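Belero Opens Second Storage and Shelving Showroom in Groltska

GROLTSKA — Belero, a supplier of shelving and storage for small shops, stockrooms and home garages, will open its second showroom in January. The new site is in the Semeniuk building, a former printing works near the Groltska freight station, and it will carry the full Vustard line of bolt-free metal shelving along with cabinets, bins and wall rails.

The showroom opens at 9 a.m. and will keep the same hours as the original store. Customers can order at the counter and take stock items home the same day. Larger orders will ship from the existing warehouse, normally within four working days.

"Most of the people who come to us have measured the wall and forgotten the door," said Yaroslav Karpenko, general manager of Belero. "They need to see a unit standing up, with the shelves set where they would set them, before they know what size to buy. We ran out of room to do that at the first store."

The Semeniuk site has nearly 84 units on display, set up at full height. Staff will move shelves on request so that customers can check the spacing against their own boxes and crates. Vustard units come in two depths, and both are on the floor. 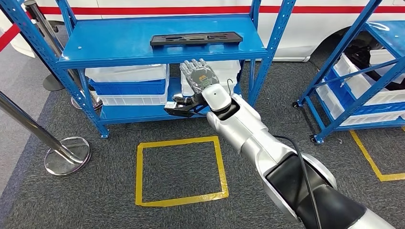
Can shelves from an older Vustard unit be used in a new one?

Shelves and clips from the previous series fit the new uprights as long as the depth is the same. Customers should bring the part number from the underside of the shelf, or the shelf itself, and the counter staff will match it. Shelves from the discontinued corner units do not fit.

Belero will also start a trade-in service at the new showroom. Used metal units in sound condition can be exchanged for store credit, with the amount set by size and wear. Units that have been repainted are accepted. Units with bent uprights are not, though the shelves may be taken separately.

Delivery from the new location covers Groltska and the surrounding villages. Assembly can be booked at the time of purchase and includes fixing the unit to the wall where the wall allows it. Customers in older houses should tell the counter what the wall is made of — plaster over lath needs a different anchor, and the crew does not carry every type on the van.

The original store will stay open. Its spare parts counter will move to the Semeniuk site, and parts orders already placed will be held there for pickup. Customers with an open order will get a message when the parts have been moved.

Parking is behind the building, with a loading bay on the station side.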